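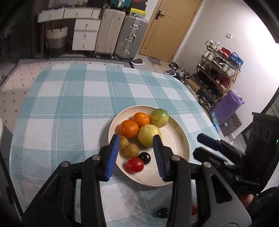
Marmalade

Marmalade is a preserve made by boiling the juice and peel of citrus fruit with water and sugar until it sets. In Britain the word nearly always means citrus, and if you don't say which kind people will assume bitter orange. Elsewhere the same word (or something very like it) can cover any jam at all, which has caused me some confusion at hotel breakfasts!

I've been making the stuff for years and this page started out as my notes, so you'll find the history and the types first and then rather a lot about setting, which is the bit I get asked about.

Name

The English word comes from the Portuguese marmelada, a stiff quince paste, and that in turn comes from marmelo, the quince. Early marmalades in England were closer to this paste than to anything you'd spread. They came in boxes and you cut them with a knife. Over time oranges pushed the quince out, the mixture got looser, and the name stayed put.

You may hear that it comes from "Marie malade", after a poorly queen of Scots who was given oranges to perk her up. It's a lovely story and it isn't true – the word was already in use before she was born. I told it at parties for ages before I looked it up.

Types

Seville orange is the classic. Sevilles are bitter, knobbly, full of pips and pretty horrible raw, but they have masses of pectin and a flavour that stands up to all that sugar. The season is short and falls in the winter, so people freeze them whole. I do too, and I've made perfectly decent marmalade from frozen ones in April. Freezing seems to knock the pectin back a little, so I throw in an extra lemon.

Thick cut and thin cut are just what they sound like. Thick cut has chunky peel and a stronger, more bitter taste. Thin cut is gentler, and there's a very fine shred version in clear jelly that children tend to prefer.

Lime marmalade is sharp and a bit of a nuisance, as the skins can go like leather. Soak them overnight and cook them for longer than you think you need.

Lemon is bright and easy. Grapefruit is more of an acquired taste, lovely mixed with something sweeter. Three-fruit marmalade usually means orange, lemon and grapefruit, and it's what I'd tell a beginner to make because you can get all of it in the shops any time of year.

Dark marmalade gets its colour from brown sugar, treacle or long cooking. Some people add whisky near the end. Add it too early and you've boiled off most of what you paid for.

How it's made

There are 2 main ways. In the cut-fruit method you squeeze the raw fruit, slice the peel, tie the pips and pith in a muslin bag and simmer everything together until the peel is soft. In the whole-fruit method you simmer the oranges whole, let them cool, and do the cutting afterwards. Whole fruit is kinder to the hands and it's how I was taught, though the shreds come out less tidy.

Either way the sugar goes in after the peel is tender. This matters a great deal! Sugar toughens peel, and once it's in no amount of boiling will soften it. Dissolve it slowly over a low heat, then bring the pan up to a proper rolling boil.

My own pan is an old Ototar, wide and shallow with a dent in the base, bought secondhand from the Grernedetti kitchen shop before it closed. Wide is good, as the water gets away faster. In a tall stockpot you'll be there all evening.

Setting

Three things make marmalade set: pectin, acid and sugar. The pectin is mostly in the pips and pith, so don't throw those away, and give the muslin bag a really hard squeeze before you take it out.

For the test, put a saucer in the freezer, drop a little marmalade on it, wait a minute and push it with your finger. If it wrinkles, you're there. Take the pan off the heat while you test or you'll overshoot. A sugar thermometer is handy, but I'd still do the saucer.

If the peel floats to the top of the jars you've potted too soon. Leave the pan to stand for a quarter of an hour and stir it gently before filling.

Runny marmalade can be reboiled. Overcooked marmalade can't really be rescued, although it makes a very good glaze for ham.

Less sugar

People write to me asking about this. You can cut the sugar down, but the set will be softer and it won't keep nearly as well, so it has to live in the fridge. I tried a batch with stevia once and got something like sweet orange soup. Teun Postma, who wrote to me after an earlier version of this page, gets a better result with a low-sugar pectin and small jars, so his way is probably the one to follow.

Keeping

Hot clean jars, filled nearly to the top and sealed straight away, will see you through a year in a cool cupboard. My biggest winter came to over 90 jars and the last few had darkened by the end but tasted fine.

Further reading

Eklund, The Preserving Cupboard. The part on bitter oranges starts on page 303.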